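Fish stew turns bitter after the second day, what am I doing wrong?

Forum > Home Cooking > Soups and Stews

mesness_kitchen
Hello everybody. I have a question about fish stew and I hope I am posting in the correct section.

I cook one big pot for the family, and we eat it for 2 days. On the first evening it is very good. On the second day there is a bitter taste at the back of the tongue, and my children do not want to finish their plates. The fish itself tastes normal, it is the liquid that becomes bitter.

My recipe: 1000 g of white fish (usually cod), fish bones and heads for the stock, two onions, one fennel, four cloves of garlic, a can of tomatoes, a glass of white wine, the peel of half an orange, saffron, salt. The stock cooks for one hour and a half. Then I strain it, add the vegetables which I fried before, and the fish goes in for the last eight minutes. I leave the orange peel in the pot overnight, in the refrigerator.

Is it the wine? I buy a cheap one.

panandlid
It's the orange peel. Take it out after ten minutes. The white part under the skin keeps giving off bitterness for as long as it sits there, and you leave it all night.

saltyoldtown
I don't agree, or at least I don't think that's the main thing. An hour and a half for fish stock is way too long. Twenty-five minutes, thirty at most. And did you take the gills out of the heads? Gills are the worst offender.

mesness_kitchen
Thank you both. I did not know about the gills. The man at the fish counter gives me the heads as they are, and I only rinse them under cold water. My mother cooked her meat stock for three hours, so I believed that longer is always better for the taste.

But one thing I do not understand. If the stock is cooked too long, should it not be bitter already on the first evening?

saltyoldtown
Maybe it is, a little, and the sugar in the tomatoes and the fresh fennel cover it. Taste the stock by itself right after you strain it. Then you'll know.

panandlid
Or do it properly and make two small pots, one with peel and one without. Same stock. I'm still putting my money on the peel.

kershaw_soup
What about the garlic? If it gets brown in the pan you will have bitter stew no matter what you do with the heads. Also what is the pot made of? I had an old aluminum one that did strange things to tomato when I kept leftovers in it.

mesness_kitchen
The garlic is only light yellow, I am careful with it. The pot is enamel, from Nimetus, the 3000 ml size. There is one small chip on the rim but nothing inside.

I will make the test with two pots. I write down the result here when I have it.
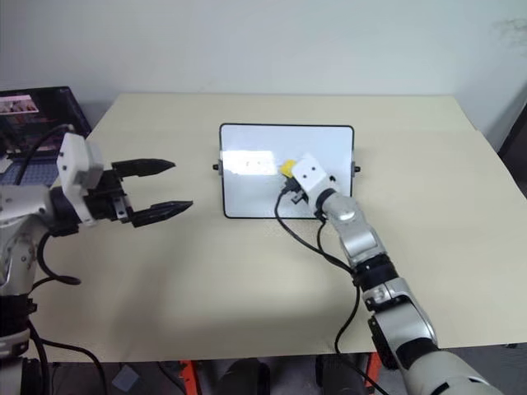
hitby_harbor says you are all too quick to forgive the wine. Cheap dry wine that hasn't boiled down enough stays sharp, and next to saffron it gets worse by the second day. Pour it on the fried onions and let it cook until you can't smell the alcohol, then add the stock.

saltyoldtown
Sharp isn't bitter though. Those are different complaints. Sour you get on the sides of the mouth, and the first post says the back of the tongue.

hitby_harbor
People mix them up all the time. And how much saffron are we talking about? Too much tastes like medicine.

mesness_kitchen
I use one good pinch of saffron, maybe fifteen threads. I know the difference between sour and bitter, in my language we also have two words :)

Now the result. I bought new heads and cut out the gills with scissors (not a pleasant job). The stock cooked for thirty minutes only. Before I divided it I tasted it alone, and it was clean and a little sweet. Then pot A with the peel left in overnight, pot B with the peel taken out after ten minutes. Everything else was the same.

First evening: no difference that I could find. Second day: pot A was bitter, but less than before. Pot B was not bitter at all. My husband tasted both without knowing which was which, and he chose B also.

panandlid
Peel! Thank you, I'll collect my winnings.

saltyoldtown
Pot A was "less than before", so the stock was doing something too. I'd call it a draw.

kershaw_soup
Try a vegetable peeler next time instead of a knife, you get the orange part and almost no white. A strip as long as your finger is plenty for that amount.

hitby_harbor
I still say reduce the wine.

mesness_kitchen
I will reduce the wine too, it costs me only five minutes. One more question, if I may. Can I freeze the stock without the fish, and for how long does it keep the good taste? In December I would like to cook for fourteen people, and my freezer is small.

saltyoldtown
Yes, freeze it strained and with no salt. Two months and it's still good. If space is tight, boil it down by half after straining and add the water back when you thaw it.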